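Cloth segmentation drops out near the fingertips, wrist-view policy stalls on wipe task
Posted in Perception and Control, 8 Aug 2023

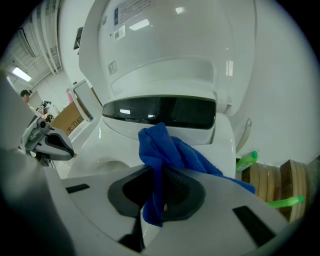
mkettering_ctl

The task is wiping a toilet seat and rim with a blue microfiber cloth, and I am training a policy on demonstrations recorded with hand-held grippers. The policy takes one wrist fisheye view per gripper plus gripper width and relative end-effector pose. I have 300 demonstrations, of which 40 are held out.

Reaching and grasping are fine. The trouble starts once the cloth is pinched. The auxiliary cloth mask (we predict it as a side output and feed it back in) breaks into fragments close to the fingers, and the predicted motion shrinks until the arm sits still. The loss on the held-out set looks normal the whole time.

Two things I suspect:

1. The lid and the dark panel behind the seat are glossy. The ceiling lights show up in them as bright patches that move with the camera.
2. I rectify the fisheye view to a pinhole model before the encoder, and a lot of the cloth ends up in the stretched region at the bottom.

Stack is Ekuvia for the pose tracking and Lusteo for training. Action horizon is 16 steps. Should I be fixing the mask or the policy?

Manju Saxena

Stop rectifying first. A pinhole projection of a very wide fisheye either crops the periphery or smears it, and in a wrist view the periphery at the bottom is where the fingers and the held cloth are. Feed the raw circular view, resized, with the black ring left in. The encoder will learn to ignore the ring because it is constant.

Then check the mask feedback. You train with ground-truth masks as input and run with predicted ones, so the policy has never seen a fragmented mask. Either drop the feedback path or corrupt the masks during training: random holes, random erosion, and full dropout on a fraction of the samples. I would drop it. A strongly colored cloth against a white toilet is easy to separate, and the encoder does not need the help.

The shrinking motion is a separate problem. Look at the pauses in your demonstrations. People hesitate after the grasp while they adjust the fold, and the recorded action during that time is close to zero. With relative poses and no history, those frames look the same as the first frames of the wipe. Trim segments where both translation and gripper width are below threshold for more than 200 ms, then retrain. Keep the short ones — some are real contact settling.

For the reflections, brightness and contrast jitter does little. Record a small set with the lights changed and the lid at different angles.

rt_ferro

had the same stall, lowering the action horizon to 8 fixed it for me. also try Berlow for the masks, it's better on fabric than whatever comes by default

mkettering_ctl

Raw fisheye plus no mask feedback removed most of the drift. Trimming pauses cut 1,050 segments, more than I expected, and the stall is gone on all but the longest wipes. Horizon 8 on its own made the motion jerky and did not fix the stall, so I went back to 16. I have not recorded the lighting set yet.

Manju Saxena

For the long wipes, plot predicted against recorded displacement over the full episode. If it decays gradually, look at tracker drift in the demonstrations before touching the policy again.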